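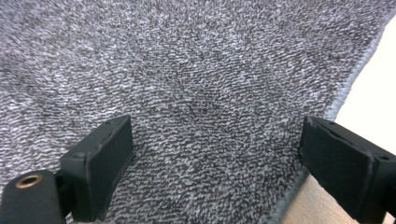 Four nights in Siltetberg

Short film festival, small harbour town, September. 617 entries this year, 117 picked. You do the math on the rejection emails.

I got in on the late bus and missed the opening. Heard it was good. Heard it was long. The programme is a folded sheet with two colours of ink and the second colour is mostly for corrections.

Main house is the Macedo, an old single-screen theatre with 300 seats and one working popcorn machine. Full by seven most nights. Get there at half past six or you're on the stairs, which the fire marshall doesn't love.

What plays here

Shorts, nothing over 20 minutes. A lot of first films. The northern block was the strongest, three in a row with hardly any talking, then a very loud cartoon about a ferry. Big laughs. The documentary block dragged. Too many drone shots of rivers.

Best thing I saw: Flokine, a nine-minute piece about two sisters running a closed-down ski lift. Shot on weekends, sound done in a kitchen. It took the audience prize and deserved it. Jernasik got the jury award. Colder film, gorgeous to look at, lost me near the end.

Why filmmakers bother

No red carpet, no big cheque. The prize is a week in a colour suite, worth more than it sounds if you've ever begged for one. Buyers do come, a few anyway, and they eat at the same chowder place as everyone else. I watched one deal get as far as a phone number on a napkin.

Going next year

Book a room early, the motel fills up before the lineup is out. Passes are cheaper then single tickets after your third show. Bring a sweater, the Macedo's heating comes on when it feels like it. Entries open again in the new year.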